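Chapter 7
Choosing Between Grippers

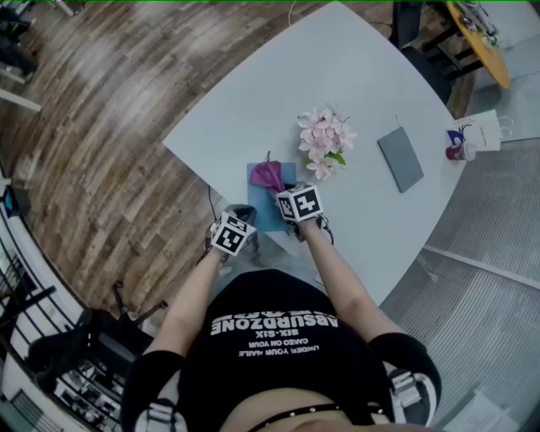 I used to think comparing two grippers was an afternoon's work. You put one on, you pick up some stuff, you swap it for the other, you pick up the same stuff, and you write down which one dropped less. My first comparison went exactly like that, and I was so pleased with it that I sent the results to Solange Mallet at Iltergate before I'd even had lunch. She wrote back with a single question: who was holding them?

Well, I was! And I'd had the first one in my hands for weeks and the second one since Tuesday morning. So what I had measured, very carefully, was how well I knew my own tools.

This chapter is about doing it better than that. We'll stick with hand-held grippers, the kind you carry one in each hand with a tag cube on top so the cameras can follow where they go, and we'll stick with cloth for most of the way. Cloth is a wonderful thing to test on (and a maddening one). A rigid block is either in the jaws or it isn't. A piece of fabric can be pinched by a corner, pinched by a fold, pinched together with whatever is lying underneath it, or pinched so lightly that it slides away the moment you lift. Two grippers that look identical on blocks can be miles apart on a napkin.

The pair I'll keep coming back to are the Brinar and the Carré. The Brinar has long, soft fingertips and a light trigger. The Carré is stubbier and stiffer, and your forefinger gets tired of it pretty quickly. Corentin Barbier and I ran 600 trials with them over one long January, split evenly, and I'll be using that data set (we called it Prirkgate, after the street the lab was on) in the worked problems at the end of the chapter.

I'll tell you now that the first 294 trials were nearly useless for ranking anything. We had let people choose which gripper to start with, and almost everybody reached for the Brinar, so the Carré always got the tired hands. We only spotted it when Corentin sorted the sheet by time of day. The rest of the trials used a fixed order, with a warm-up of 27 picks before anything counted, and the gap between the two tools shrank to something you could have a decent argument about.

So here's how we'll go. Section 7.1 covers what to hold still: table height, lighting, the cloth itself, how the cables hang. Please don't skip the part on cables. A cable that tugs at the wrist changes how a person reaches, and it shows up in your paths looking just like a bad gripper. Section 7.2 is on scoring, and in particular on what to do with a pick that works on the second try. Section 7.3 takes the same questions to the arm, where the human goes away and a controller brings a whole new set of habits along.

Before you start on 7.1, find a dish towel and a pair of kitchen tongs. Lay the towel flat on top of another one and try to lift only the top layer, ten times with each hand. Write down every miss, and write down what kind of miss it was. We'll need your list in a few pages.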